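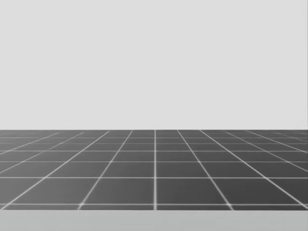
Gray backdrop, dark tiled floor.

Posted by Ffion Probert on June 5, 2018
14 comments | 52 shares

I gave up my car in May. The lease was ending and the new one would have cost me close to 300 dollars a month before gas and insurance, so I handed in the keys and decided to see how far I could get with the bus and my own feet.

My commute used to take 30 minutes by car. By bus it takes 52 if I make the connection at Markden Road, and a good deal longer if I don't. The first bus is usually on time. The second one is not. I have started leaving the house earlier and eating breakfast at my desk, which my coworker Kuo-hua Yang says makes the whole office smell like toast.

Groceries were the part I worried about. I used to do one big trip every other week and fill the trunk. Now I stop at the Tseng market on the way home and buy what I need for two days. I spend less on food this way. I also throw away less lettuce. Heavy things are still a problem, and I carried a bag of potatoes up the hill once and will not do it again. Yu-ting Tsang next door now picks up potatoes and cat litter for me when she drives out to the warehouse store, and I water her tomatoes when she is away.

I bought a backpack with a waist strap and a better raincoat. The raincoat was 90 dollars and I complained about the price for a week. Then it rained four days in a row and I stopped complaining. Shoes are wearing out faster than I expected, so I should count those as a cost too.

What I miss most is going places in the evening. The last bus from downtown leaves before most movies end. I have taken a cab home twice and walked once, and the walk was fine until the part by the overpass where there is no sidewalk. I wrote to the city about that stretch and got an automatic reply.

On the good side, I read on the bus. I finished two library books last month and I am partway into a long one about canals. I also sleep better, though that may just be the warmer weather and the open window.

I have not decided about winter. A few people have told me to get a bike, and my brother-in-law has an old one in his garage that needs a chain and probably tires. I will go look at it when he gets back from his trip.

Last updated: June 2018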